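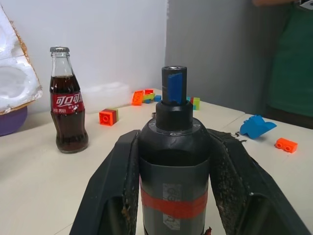

Stokero / Wivordale bottling cell, progress report no. 3
Prepared by Khadija Radwan, 21st August
For: Shehata fund, workplace automation line

Short one this time, we are mid changeover. Full cost sheet comes separately.

Where we are. Two-arm handling of glass bottles is the main task now. Left arm holds, right arm comes to the neck. 78 trial runs logged since June, 13 stopped by hand, most of those for grip slip. Finger pads wear faster than we budgeted. Need to order more, see line 20 of the budget.

Staff. Four people on the bench, same as before. No hours cut. What has changed is the work itself: less lifting and twisting, more watching and resetting. Two of the four like it. One finds the watching more tiring then the old job and asked for shorter turns, so we now swap every 20 minutes. The fourth is still on the fence.
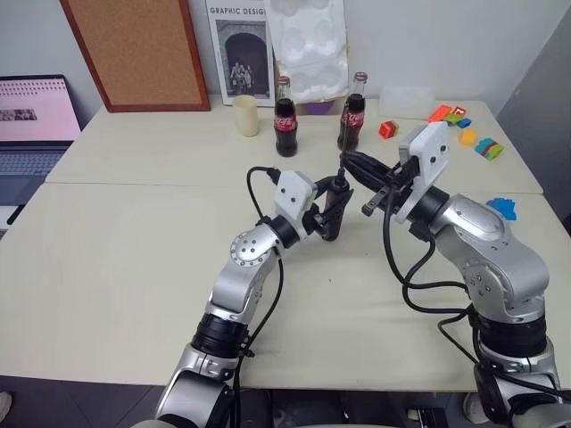

Page 2 of 3

Bench layout. Staff asked to keep loose items on the table during trials, blocks, cup, foam tray etc, because a real packing bench is never clear. Agreed. Cola bottles stay as the standard item for now, red label, easy for everyone to spot. Cables on the right arm hang low over the table. Flagged by the evening pair, clips on order.

Training. Everyone has done the stop and restart drill. Written guide is half done, Sundonberg office is cheking the wording. Pay grade for the new duties not settled, we need an answer from you on this before the next round.

Money. 3000 left in equipment. Pads and clips come out of that. Nothing else planned untill the grade question is closed.

Next report: same format, with the slip numbers split out by shift.

K. Radwan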